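**Flaritz 2 adds a "living economy." We'll see.**

The studio behind Flaritz says the sequel will simulate 91 trade goods across four star systems, every crate of it hauled by a ship you could follow or rob. I have heard this pitch before. The first Flaritz made the same kind of promise, and two patches later Rerkard station was still selling ore it had no way of getting.

What we have so far is a dev stream and six pages of notes. The stream spent most of its time on Shek, the mining moon, where prices did move when a convoy was lost. Fine. But it was one moon and one convoy, with a developer at the controls — I'd like to see the same thing after 2 weeks of players hoarding fuel.

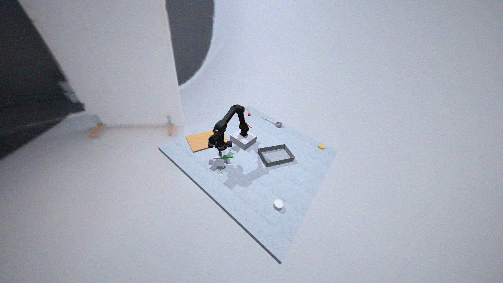 A black robot arm on a pale gray base, computer-rendered.

The notes also say Rornside will be "fully player-supplied." If that's true, it starves the first time everyone goes off to chase bounties. If the game quietly tops up the shelves, then it's the old system with a new label. The notes don't say which, and the question got skipped on the stream.

Release is set for September. Preorders are already open, with a ship skin for early buyers. I'm holding on to my money until somebody outside the studio has run a freighter for a few nights.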